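Assunto: Nivero perde amostras ao importar o painel de genes imunitários
Estado: Resolvido, com uma pergunta em aberto
Prioridade: Média
Aberto em: sábado, 28 de janeiro de 2023
Produto: Nivero (módulo de importação), com ficheiros exportados de Junness

Descrição do problema

Boa tarde. Peço desculpa desde já pelos erros de português, que não é a minha língua materna. Trabalho no laboratório de Stundau com ADN antigo, extraído de dentes e ossos do ouvido interno, e comparamos as variantes dos genes imunitários em pessoas enterradas antes e depois de uma epidemia medieval.

O ficheiro que exportei de Junness contém 366 amostras. Depois da importação em Nivero, a tabela de frequências mostra só 245. Não aparece nenhuma mensagem de erro, e a barra chega até ao fim com a cor verde. Descobri o problema porque a frequência de uma variante no grupo "depois" me pareceu alta demais, e fui ver o denominador.

Passos para reproduzir

Abrir um projeto novo.
Importar o ficheiro de variantes e a seguir a folha de metadados.
Escolher o agrupamento "período do enterro".
Abrir a tabela de frequências e comparar o total com o número de linhas da folha.

Resultado esperado: todas as amostras na tabela, ou um aviso com a lista das que foram excluídas.

Resposta do suporte

Obrigado pelo relato. Pode confirmar a versão do módulo e indicar se o filtro de cobertura está ativo? Por defeito, o filtro retira as amostras com poucas leituras. Envie também o registo completo da importação, por favor.

Minha resposta

O filtro está desligado. Verifiquei no menu e também no ficheiro de configuração. O registo vai em anexo, mas tem muito pouco dentro: começa, lê os metadados, termina.

Fiz entretanto as tentativas seguintes.

Primeira tentativa: importei só o grupo "antes". Entraram todas as amostras.

Segunda tentativa: importei só o grupo "depois". Faltaram muitas. Portanto a perda não está distribuída por igual, e isto preocupa-me mais do que o número, porque o nosso estudo é exatamente a diferença entre os dois grupos.

Terceira tentativa: mudei a codificação da folha para UTF-8. Nenhuma diferença.

Quarta tentativa: reduzi a folha a cinco linhas, todas do cemitério de Shokri. Não entrou nenhuma. Com cinco linhas de outro cemitério entraram todas.

Resposta do suporte

O último teste ajudou bastante. Os identificadores de Shokri têm um espaço no fim? O módulo compara o texto da folha com o texto do ficheiro de variantes sem limpar os espaços, e uma linha sem correspondência é ignorada em silêncio.

Minha resposta

Sim, é isto. As etiquetas de Shokri foram digitadas por outra equipa, em julho, e todas têm um espaço depois do último algarismo. No ecrã não se vê. Retirei os espaços com uma fórmula, importei de novo e a tabela dá agora o total certo. A frequência que me pareceu alta desceu para um valor mais normal - ainda há diferença entre os grupos, mas muito mais modesta.

Proponho duas melhorias: que o módulo limpe os espaços antes de comparar, e que escreva no registo cada identificador sem correspondência.

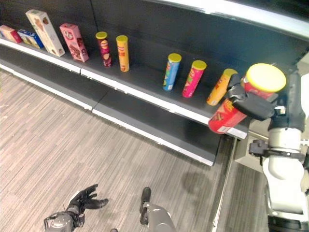
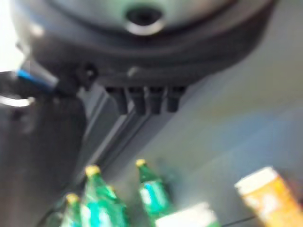 Falta-me uma pergunta. No manual está escrito que a tabela aceita até 2000 variantes por painel. Se eu juntar o painel neutro, que usamos como comparação para separar a seleção natural do simples acaso, passo este limite. As variantes a mais são cortadas também sem aviso, ou a importação para? Prefiro saber antes de repetir a análise.

Resposta do suporte

As duas sugestões foram registadas para a próxima revisão do módulo. Quanto ao limite, a importação deve parar com uma mensagem, mas vamos confirmar com a equipa de desenvolvimento. Até lá recomendamos importar o painel neutro num projeto separado e juntar as tabelas depois da exportação.

Minha resposta

Muito obrigado. Vou fazer assim, com dois projetos. Podem marcar o problema das amostras como resolvido, mas peço que deixem o pedido aberto até haver resposta sobre o limite das variantes.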